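Tag der offenen Tür in der Papierfabrik Hinelberg

Im August hat die Papierfabrik Hinelberg ihre Hallen für Besucher geöffnet. Der Einlass begann um 9 Uhr, die erste Führung eine halbe Stunde später. Wer mit dem Auto kam, wurde auf die Wiese hinter dem Holzplatz gewiesen, von dort sind es fünf Minuten zu Fuß bis zum Werkstor. In jede Gruppe durften 20 Personen, Kinder unter zehn Jahren nur in Begleitung. Am Tor wurden Gehörschutz und Warnwesten ausgegeben.

Der Rundgang beginnt im Altpapierlager. Hinelberg verarbeitet vor allem gebrauchte Kartons, die in gepressten Ballen angeliefert werden. Am Tag vor unserem Besuch waren es laut Tafel 389 Ballen. Der Geruch ist säuerlich und hängt noch am Abend in der Jacke. Über ein Förderband gelangen die Ballen in den Stofflöser, ein stehendes Becken mit einem Rotor am Boden, in dem sich der Karton in warmem Wasser auflöst. Klammern, Folien und Schnüre werden danach in mehreren Stufen aussortiert.

Die Papiermaschine selbst ist fast 47 Meter lang und steht in einer eigenen Halle. Dort ist es heiß, und trotz Gehörschutz versteht man die Erklärungen nur über den Kopfhörer. Gefertigt wird braunes Packpapier in vier Stärken. Am Ende der Trockenpartie läuft die Bahn auf eine Mutterrolle, die anschließend auf Kundenmaß geschnitten wird. Einen Rollenwechsel haben wir miterlebt, er dauert nicht einmal eine Minute.
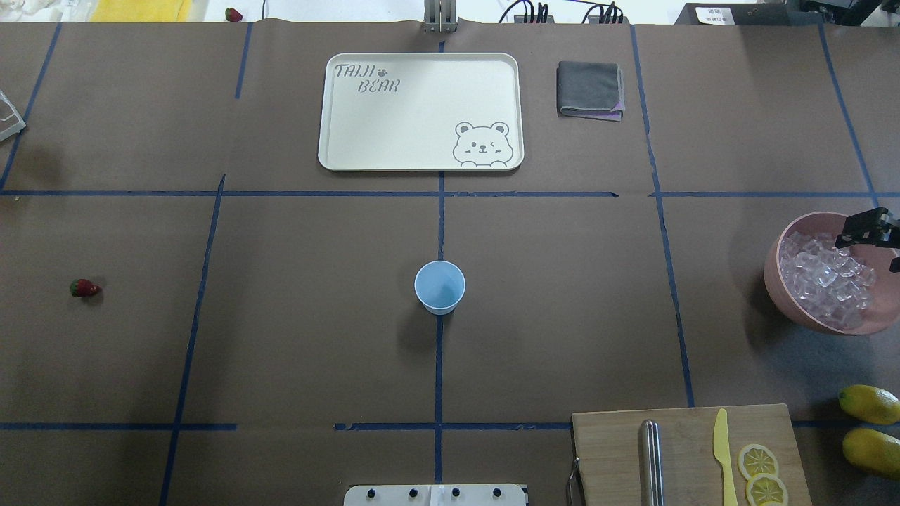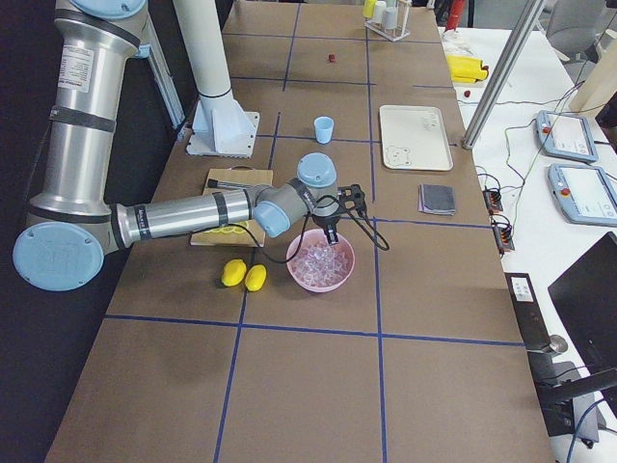
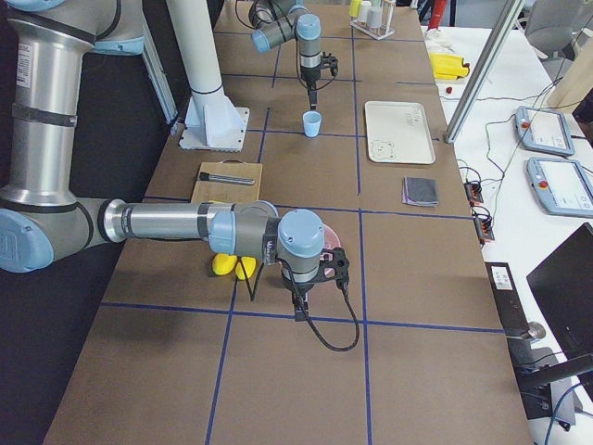
Tisch mit braunem Belag und blauen Klebestreifen

Zum Labor geht es eine Treppe hinauf. Geprüft werden dort Reißfestigkeit, Feuchte und Flächengewicht. Besucher durften einen Papierstreifen in das Zuggerät einspannen und den Wert auf einer Karte mit nach Hause nehmen. Die Sorte Plukden, das dickste Papier aus Hinelberg, hielt in unserer Gruppe am längsten. Abgenommen wird sie vor allem vom Verpackungsbetrieb Akyol, der daraus Säcke für Tierfutter macht.

Im alten Kesselhaus ist eine kleine Ausstellung zur Werksgeschichte aufgebaut – mit Schöpfrahmen, Lohnbüchern und einem Modell der ersten Maschine, die aus Trorcombe geliefert wurde. Die Beschriftungen sind knapp, das Licht ist schlecht. Für die Lohnbücher lohnt sich der Weg trotzdem.

In der Kantine gab es Linseneintopf und Streuselkuchen, bezahlt wurde mit Wertmarken vom Tor. Bis zum Mittag waren 589 Besucher eingelassen worden, danach wurden die Wartezeiten länger. Die letzte Führung startete um 16 Uhr.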